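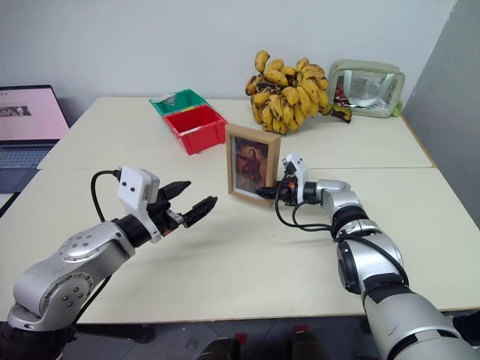
Does a seaweed feed really bring onions on faster after a cold spring?
Mirjam Stevens has grown them for 21 seasons at Cosholm and says she has yet to see it happen on her own ground.

She was sent enough Flivix last year to treat 20 acres, free of charge, with a sheet promising stronger roots and an earlier crop. She put it on half of that and left the other half alone. Both halves were lifted in the same week.

"I couldn't tell you which was which without looking at the map," she says. "The man who brought it came out and told me the treated side had better color. I asked him what color an onion is supposed to be."

Stevens farms 100 acres of light, stony land with her business partner, Aled Bellis. Onions pay most of the bills, with carrots and a little barley to rest the ground. Last season was a hard one. The sets went in late, sat in cold soil and did nothing for weeks, and then a dry spell caught them just as they should have been filling out.

That is the kind of year, she says, when salesmen do well.

"People are worried and they want to be doing something. I was worried too. But if a crop is short of warmth, I don't see what you can pour on it that makes up for warmth."

Trimside, the firm behind the product, gives growers a leaflet showing a yield gain of 55 sacks on a single field. Stevens has read it more than once. She would like to know what the field grew the year before, whether it was watered, and who did the weighing. She wrote to ask in December and got back a second copy of the leaflet.
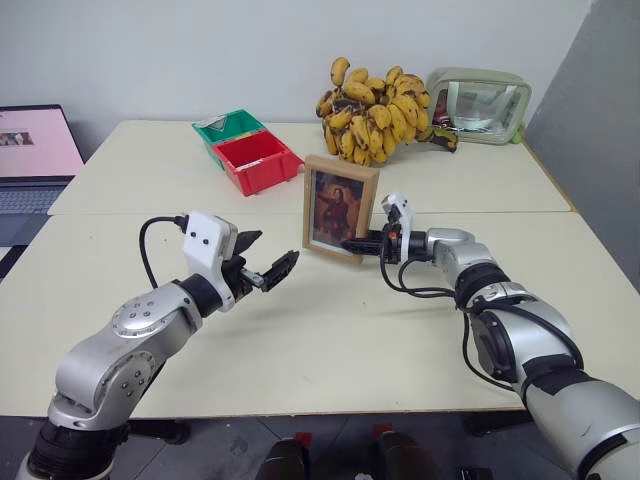 Bellis is a little more forgiving. He thinks there may be something in it for poorer soils than theirs, and he would be willing to try again if the firm paid for the lifting and let somebody else keep the records. "One field in one year doesn't prove much, ours included," he says. "Mirjam would throw the cans in the pond. I'd give it another go on the bottom piece – but I wouldn't buy it."

Stevens shrugs at this. The bottom piece floods.

Where she has spent money is on the store. The old fans were noisy and moved very little air, and in a wet fall she was losing nearly a tenth of the crop to neck rot before it ever reached a buyer. New ducting went in two years ago. She is careful about claiming too much for that as well.

"We've had less rot. We've also had two dry harvests. Ask me again when we've lifted in the rain."

She is just as wary about prices. A packer has told her onions will be scarce by early summer and that growers who hold on will be rewarded. She has heard the same from other packers in other years, and has twice been left with sprouting bulbs and a store to clear. This time she has sold most of the crop already, at a price she calls "all right" and won't put a number on.

As for this year's sets, the ground is still too cold at planting depth and she is not going to be hurried. A neighbor across the lane planted early. His rows look fine so far, Bellis points out.

"So far," says Stevens.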